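Review: the Sostach gripper kit after one term in our student club
Posted in Tools and Kits

Our robotics club bought the Sostach gripper kit in July, to replace the old fingers we were printing ourselves. We are preparing for the Mateos student challenge, in the household category, where the arm must work near furniture that was not made for robots. I was asked to write down my opinion for other clubs which are thinking of buying it.

Assembly took us 33 minutes with 2 people. The manual is clear but the drawings are too small, and the bag of screws has no label. I would advise to sort them on a tray first. The cable was the part where we lost most patience. If you fix it too tight, the wrist pulls on it when it turns, and if you leave it too free it makes a big loop and can catch on something. 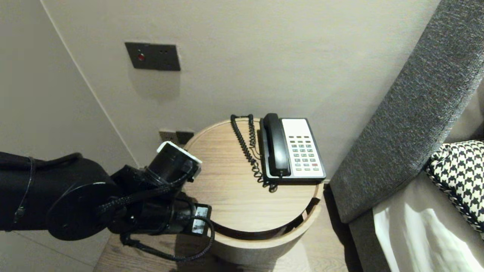

The arm at the side table with the telephone.

For practice we use small bedside tables. I like this task because it looks easy and it is not. The top is round, the wall is close and the bed takes the space on one side, so the arm has few ways to come in. Our newer members wanted to begin with the phone handset at once. I think it is better to begin with only reaching and stopping above the top, many times, until the path is boring.

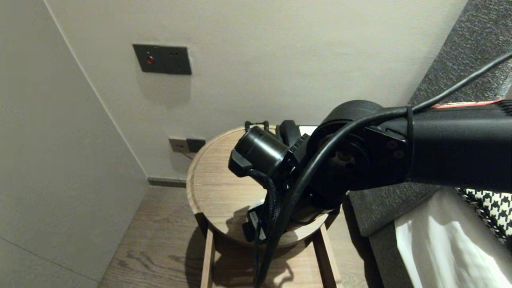

Reaching over the tabletop, with the bed close by.

The weight of the kit is acceptable, but you will notice it when the arm is stretched far. We had to lower the speed in our program, and after this the movement was more calm. The software from Heser, which we already had, found the gripper without any trouble. The calibration page is less friendly. It asks for three values and explains only the first one, so we found the others by trying and by reading old posts of other clubs.

Now the fingers. They have a rough speckled finish and a long slot in each one. I have a good opinion of them. The slot is useful for us because we can see a little of what is behind, and the tips are narrow enough for drawer work.
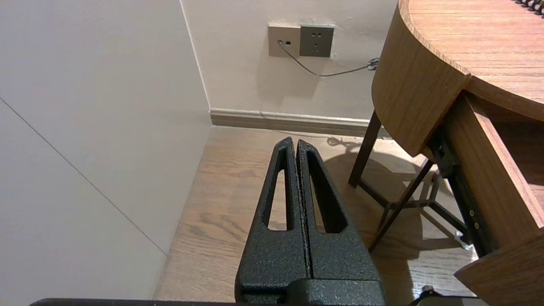 Fingers closed, drawer open on the right.

Drawers are worth 3 tasks in the challenge, so we give them a lot of our time. The view from the wrist is helpful for this, but the fingers take much of the middle of it. Our vision group had to mask this area in the software. A shorter mounting block would be a nice improvement for the next version.

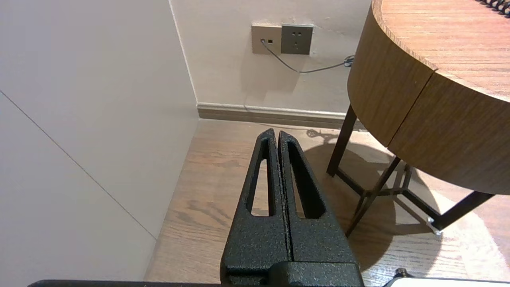 Another point is the light. A bright floor and the dark shadow of a table together are difficult for our edge detection, and we still change the exposure by hand before each run. This is not the fault of Sostach, but a line in the manual would help beginners.

We compared it also with the Donier gripper, which a neighbouring school lent us for one afternoon. The Donier has softer tips and a better manual. The Sostach feels stronger to me, and its spare parts are cheaper, so for a club with a small budget I would choose it again.

Good: strong fingers, fair price, quick assembly.
Less good: tiny drawings, calibration page, bulky mounting block.

If your club has already fixed the cable in a better way, please write it in the comments with the colour of the clips you used, as the grey ones in our kit keep opening.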